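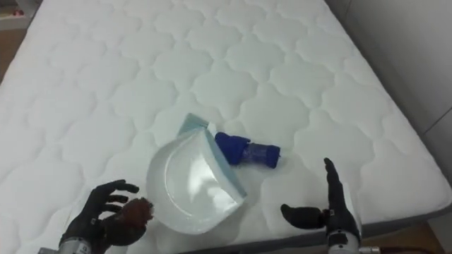 Begoña Manzano says I have the acceptance speech wrong: 517 seconds, she makes it, measured from the first word, and the applause before it should not be charged to the winner. I had 537, measured from the moment the envelope was read. Both figures stand in my notebook now, with the starting point written beside each.

The Sarneo lifetime award has a nominal limit of 4 minutes. The wrap light came on at that mark and stayed on. The orchestra did not play. Last year it played at the limit for every category, lifetime award included, so either the rule has changed or someone in the booth made a decision. The printed rules, June edition, still give the limit and say nothing about exceptions.

By the time the winner had left the stage, viewers were already posting that she should run for governor. I read the text again this morning, at 7:40, with coffee. There is no policy in it. It has two passages on pay for background actors, one on her mother, and a long middle section on who gets to read for a part. The line everyone is repeating comes from the middle section and is usually quoted without its second half, which is a condition.
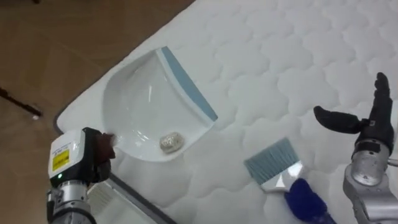

The second half matters because it names casting offices. The clip Flellitz put up ends before it. Eyvindsson's transcript has the whole sentence but drops the pause, and the pause is where the room stood up. I marked it by hand.

Sound from the Pleltedach Theater was poor again in the upper range. The presenter's lapel microphone clipped on every hard consonant. The winner used the stand microphone and was clear throughout.

To do: compare the pause with the rehearsal audio, if it is released. Reply to Begoña and concede the applause.

Recent entries
Seating chart, first balcony
Sarneo nominations, revised
Why the short film prizes moved off air

Comments (2)

tallrow: The limit was dropped for lifetime awards before, the year of the double prize. It wasn't in the printed rules then either.

M. in the balcony: Agree on the lapel mic. It was just as bad in the room.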